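Iltard Users mailing list archive
List home | Threads | Authors | Search | Log in

Re: [iltard-users] Fingers stop short of closing, no fault raised
From: Viktória Pintér
November, 16:20

Roya,

Thanks for the detail. We have had the same thing at Cestonberg on two hand-held units, and I think your diagnosis is half right. Quoting the relevant part so the thread makes sense to anyone who joins it later:

> On Roya Salehi's unit 2 (Muveck encoder board, firmware as shipped) we see
> the following. The fingers are told to close and the reported opening goes to
> zero. The real opening does not. With a feeler gauge I get a gap of
> 5 mm between the pads, and it is not constant from one session to the next.
> No fault is raised and the log looks clean. Power cycling clears it until
> the next time. I suspect the zero offset is being overwritten when the
> trigger is held during start-up. Ottó Pap thinks it is mechanical and wants
> to change the finger linkage. Before I let him order parts, has anyone seen
> this with the new pads fitted?
>
> The worry is the safety side. Our interlock lets a person reach in when the
> opening reads zero.

Yes, with new pads and with old ones. The pads have nothing to do with it as far as I can tell. Both of our units had the dark knurled type on when I did the tests below.

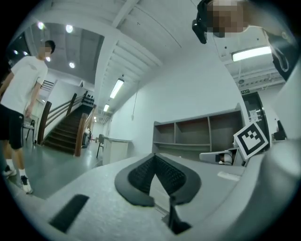
Fig. 1. Bench area, view past the finger, marker to the right.

The offset is overwritten as you say, but holding the trigger at start-up is only one way to get there. The board takes its zero from the first stable reading after power comes up. "Stable" means no change for 45 ms. If anything is resting against the finger during that window, the board accepts wherever the finger happens to be as fully closed. The trigger does it. So does laying the tool down on its front, or a cable pressed against the linkage.

What I did:

Test A. Unit upright in its stand, trigger free, nothing touching the fingers. Power cycled 18 times. Zero was correct every time.

Test B. Same, trigger held about halfway. Zero was wrong every time, by an amount that matched the trigger position.

Test C. Trigger free, unit lying on the bench with the fingers against a block. Zero was wrong on most attempts but not all. When it was right, the unit had rocked slightly as I pressed the switch, so presumably the reading was not stable and the board waited.

Test C is the one that matters to you, as it explains why the error changes between sessions. It depends on how the tool was put down. Please ask Ottó to leave the linkage alone for now. We replaced one in the spring for the same symptom and the fault came back within a week. 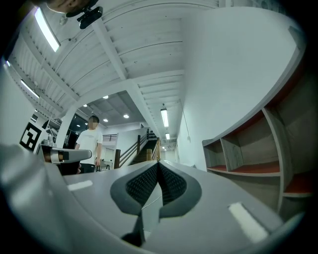 Fig. 2. Finger pads and the cable run beneath them.

On the cable: check yours with the power off. Work the fingers through full travel by hand and feel for any drag. On one of ours the cable could be pushed into the linkage with a thumb, and that alone was enough to shift the zero. A clip on the body fixed it. I would not rely on tape.

On the log: it looks clean because the board has no independent reference. It compares the encoder with its own stored zero, and that always agrees. The raw count is still available if you turn on verbose output. On our units the raw count at true closed is close to 2000, and a bad start shows up as a clear departure from that. Yours will differ, so measure it with the pads fitted and write it on the case.

On safety, I would change the interlock today. Reported opening should not be used as proof of anything a hand depends on. We had it wired the same way on the Veres cell and took it out after Paraskevi Makris found the fingers standing open with the permit lamp lit. She was not hurt. The permit there now comes from a separate switch on the drive supply, and the reported opening is logged only.

Interim start-up procedure, until there is a firmware fix:

1. Tool in the stand, fingers clear, trigger released.
2. Power on and wait for the second beep before picking it up.
3. Close fully and read the raw count. Compare with the figure on the case.
4. If it is out, power off and start again. Do not correct it in software.

Step 3 gets skipped when people are in a hurry. We now have the recording script refuse to start until the count has been entered.

I have sent the three logs and the test notes to Rozália Bárány, who looks after the firmware branch. She agrees that the start-up zero should be compared with a stored factory value and a fault raised if they differ, but has not given a date. If you can send her your raw counts from a good start and a bad one, it would help to set the limit. Please include the pad type.

One thing I have not tested is a brown-out during use. If the board resets without the tool being switched off, it may take a new zero with an object in the fingers. I would like to hear from anyone who has seen the reading jump to zero while holding something.

Viktória Pintér
Cestonberg

Iltard Users list | Contact the list owner | Messages are copyright of their authors | Back to top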